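Keeping one two-armed cell honest
Speaker notes, Liya Seyoum, 2021-08-18

Opening
Skip the company slide. Say up front that I look after one machine, the Ceketti cell, and that I don't trust its status page. Laine Liepiņa built that page and knows my feelings.
Ask who in the room has a maintenance log they would show a stranger. Wait for the laughs, move on.

What the vendor sheet says
Vetitz asks for a finger check every 600 cycles. Fine, but cycles of what? Closing on air counts the same as closing on a hardback. We went to every 200, then to every 100 for the book tasks. Trí Đàm thinks 100 is overkill. He may be right — I have no data that settles it, and neither does he.

Book handling
This is where setup errors show up. A thin paperback leaning on a rail forgives very little, and a thick cover hides a weak grip until the lift. Point at the right gripper, up against the bottom corner of the maroon book. Then point at the plant between the two books, with its leaves coming forward over the rail. Ask what clearance people would set there. Every answer I've heard was a guess, mine included.

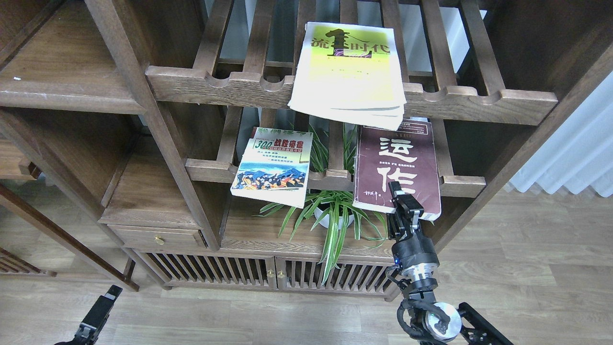

Cables
Slow down for this part. The black cables loop around the lower joints of the right arm. Routing like that needs slack at full reach, and slack is what catches on furniture. Our check: power off, move the arm by hand to its highest pose, look at every loop, then bring it back down. Lâm Đào does it with a flashlight. I've yet to see software that replaces the flashlight.

The blue light
It's below the gripper, on the side of the housing. People love it. I would not sign off a joint on the strength of a light. Put a hand on the link and feel for play.

Recalibration
Two arms, so 2 sets of offsets, stored separately. Cúc Lưu once loaded them swapped and the self-test passed. Tell that story in full if there's time.

Questions
Someone will ask about predictive maintenance. Say I'd like to see it predict one loose screw first.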